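Prukik P2 Two-Finger Gripper, Hand-Held Version

Product page, updated 2026-07-21

The Prukik P2 is a parallel gripper with two wide fingers. It is sold in two versions, one for mounting on a robot arm and one with a handle, so a person can carry it and record grasps with the camera. The finger set is the same in both versions.

We began to stock the P2 in April, after we compared it with the Enness gripper that many of our customers already have. The comparison was done at our shop in Ostau, on a normal table, with the camera that comes with the handle. We wanted to know three things: how much of the table the camera can see between the open fingers, how the fingers behave on thin objects, and how quickly a finger can be changed.

For the first question we open the fingers wide and look at the table with nothing between them. Please look also at the shadows near the fingers, as they matter if your software must find small dark parts.

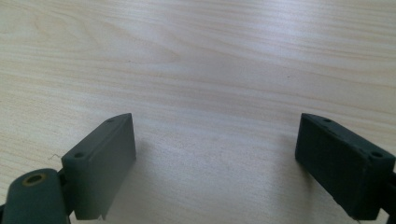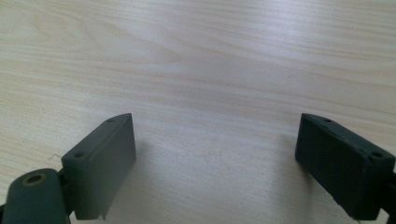
P2 fingers held open over the table, camera view. Both finger blocks have two small round holes on the upper face.

With the Enness, the fingers are narrower and hide less of the table, but on flat boxes they gave us more slipping. The P2 held the boxes better. On thin objects, such as a ruler or a bank card, the Enness was easier to use, and we say this openly to customers who ask. If most of your work is with cards and paper, the P2 is maybe too wide for you.

Changing one finger took us almost 19 minutes the first time. Most of this was spent looking for the correct key – it is now included in the box.

Data
Weight with handle: 900 g
Price, hand-held version: 224 euros
Fingers in the set: 2
Camera: included with handle
Spare fingers: sold in pairs only

The fingers get small marks with use. Wipe them with a dry cloth and do not use alcohol on the pads. A reflection from a lamp on a pale table can disturb the camera, so it is good to try a different lamp position before you change the exposure settings.

Reader comments

tomo_r: Does it fit the Prendergast wrist plate?
Shop: The arm version yes, with the adapter. The hand-held version no.

gripfan: I have the Enness and the P2. For boxes I take the P2 each time. The handle could be a little shorter.

lab4: Spare fingers came fast, thank you. Please sell also single ones.

Related items
Enness Narrow Finger Gripper
Prendergast Wrist Plate Adapter
P2 Spare Finger Pair
Handle Camera Cable, long

Contact | Shipping and returns | © 2026 Ostau shop | Back to top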